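Bench Things: Beaker and Rack
Data card and README

Welcome! Bench Things is a small collection of pictures and notes about the most ordinary objects in a teaching lab, the ones that get moved aside, rinsed, and put back without a second thought. This part covers a glass beaker, a white test tube rack, a glass rod and the black cloth they sit on. If you like plain glassware as much as we do, you are in the right place.

The collection is put together by Petdale, a shared workshop in Romville. It began one December as a folder of pictures for our own shelf labels and grew from there, mainly through the fun of seeing how different the same beaker looks on different surfaces.

What is in it

Each entry is a picture with a short text note. There are 60 entries in this part and over 2,000 in the whole collection, which also takes in funnels, stoppers, clamps, wash bottles and a frankly wonderful drawer of mismatched lids. Notes are written by hand, in everyday words. We say "beaker with a pouring lip" and leave catalogue numbers out of it.

The objects are arranged by setting:

plain table
black cloth
sink and draining area

Black cloth is our favourite by a long way. Clear glass nearly disappears on a pale table, but put it on something dark and the rim, the lip and the line of the liquid all come up beautifully.
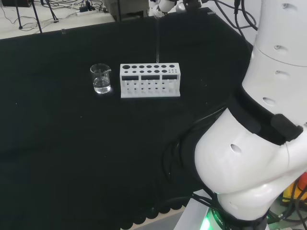
We tried a few cloths before settling on one. Felt was lovely to look at and gathered every crumb in the building. A shiny tablecloth threw the ceiling lights straight back at us. The one we kept has a scalloped edge, so it looks a bit like it belongs at a tea party, and we have grown very fond of it. It does crease when folded, so please roll it if you are setting up something similar at home or at school.

How the notes are written

A note gives the object first, then its state, then what it is next to. A typical one reads:

beaker, small, clear glass; part filled, clear liquid; beside rack, on black cloth

For liquids we write only "clear" or the colour. We never write "water" from looks alone, and we'd love it if people adding notes would do the same. Levels are given in words (empty, low, half, nearly full). It is tempting to read off a number, but with a small beaker and a slightly tilted view you will be wrong more often than you think!

Racks get a line of their own. Write down whether the holes are all one size or mixed, and whether anything is standing in them. "Empty" means no tubes, rods or anything else in any hole. If a rod is in a hole, the state is "rod in rack", whether or not something is also holding the rod.

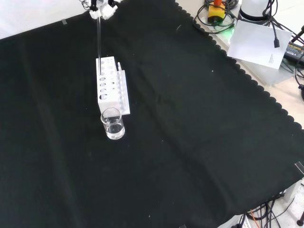
Racks with mixed holes are a joy to write about, and they are also where most of our corrections come from. People tend to call the big holes the front and the small ones the back, which falls apart as soon as the rack is turned round. Say which side of the picture you mean. With the glass rod in one of the holes at the back left, for instance, "back left as seen" tells the reader everything, and they can find it without knowing how the rack was made.

Known gaps

Lint. There are specks of it on the cloth in plenty of entries and we have left them alone.

Only 3 beaker sizes are covered, and the smallest turns up far too often. We like it too much.

Some early notes use "stirrer" where later ones use "rod". Version 9 will settle on "rod" throughout.

Creases in the cloth are not noted at all.

Files

notes.txt has one line per entry. words.txt lists the terms we use, with a sentence on each. changes.txt is the history, including a long argument over "lip" and "spout" (both are allowed).

Using and adding to it

You are welcome to use the collection for teaching, drawing practice, label making or research. Please credit it as "Bench Things, Petdale". New entries are very welcome too, and odd old racks most of all. Put your notes in a plain text file, keep to the words in words.txt where you can, and add any new word at the bottom with a line on what you mean by it.

Last updated 26 March 2022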